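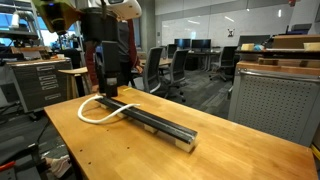 Gripper over the rope and rail, Wotholm bench.

Work package 2, June: rope handling

The arm stopped on a force fault in 7 of 300 rope pickups. In each case the logs show the fingers closing past the rope and loading the rail. Muammer Yüksel traced the fault to a height offset that was not reloaded after a controller restart. No injuries or damage were reported.

Closing speed is now limited to 60 percent, and the controller will not start a run without a valid offset. Heloísa Evangelista will repeat the full set starting Thursday. The Fluvia trials remain on hold until those results are in. No change to budget is requested.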